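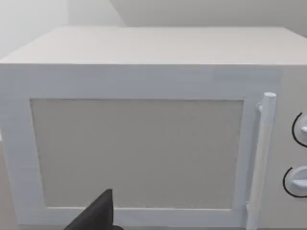

Course notes: Unit 3, Chores in the kitchen

Instructor: Sigrún Thorlacius

Reading before class: the Arnardóttir chapter on contact and hinges. Bring your October worksheet.

Opening a microwave is one of the standard test chores in simulation. It sounds small. A person does it without looking, often with a plate in the other hand. For a robot it splits into several jobs, and each can fail separately.

Finding the handle. On a simulated microwave like this one, the handle is a white rod on a white door. There is little color difference to work with, so the system has to rely on shape and on the soft shadow in the gap behind the rod. The two dials to the right also stick out from the front, and a policy trained on too few kitchens may reach for one of them.

Getting hold of it. The gap between the rod and the door is thin. A finger that comes in at a bad angle pushes the door shut harder. From close up, the camera loses the outer edges of the oven, and the robot must remember where they were.

Pulling along the arc. A hinged door moves on a curve. If the hand pulls straight back, it slips off or strains the joint. Most methods either estimate the hinge position first or let the arm give a little and follow the door.

Results for discussion

The Zullolik group trained on 3,000 simulated door openings. The Mitatstead group used 3,575 attempts, of which 2,528 ended with the door open far enough to put a bowl in. Work out the success rate yourself before class. Then decide whether you would accept that rate from a machine in your own kitchen.

Note what the Mitatstead count leaves out. Putting the bowl in, closing the door and setting the dial were not tested. Neither was a spill, a sticky latch or a child standing nearby.

Can machines do this chore yet? In simulation, often. In a known kitchen with a known oven, sometimes. In a kitchen the robot has never seen, not well enough to sell. The Ultex shop-floor case from Unit 2 went better mainly on account of its fixtures: every cabinet door there was the same model and bolted in the same place.

For next time: write one page on which of the steps above you would fix first, and how you would measure the change.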